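News > Company > Press releases

March | By Olesia Polishchuk | 1 min read

Zostura opens parts-kitting bench at Brerton site

BRERTON – Zostura has added a kitting bench for small drive parts at its Brerton site. The bench supplies sorted part sets to the assembly line next door and to outside customers who order through Sindholm.

Each set is laid out on a white board with raised fixture plates. The plates have cut-outs, and the outlines are marked in black so that an open position is easy to find. Boards stand on a black table, which keeps their edges in clear view.

The bench can prepare up to 300 boards per shift. The first order, for 3530 sets, is for the pump maker Fröhlich and will ship in lots of 646.

"Our customers asked for sets they could take straight to the line," said Marjan Soltani, who manages the Brerton site. "They were spending too much time sorting parts out of mixed boxes." 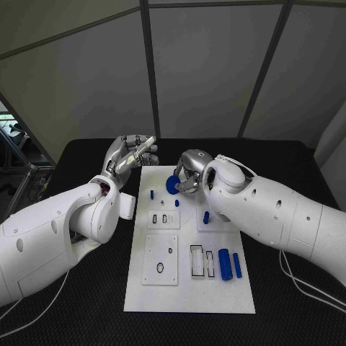

A blue disc-shaped part held near the upper edge of a fixture board at the kitting bench.

Fixture plates can be changed to suit a customer's own parts. Drawings should be sent with the order. Plates for 143 existing part numbers are kept on site and carry no setup charge.

Orders for the new sets are open now through Sindholm sales offices.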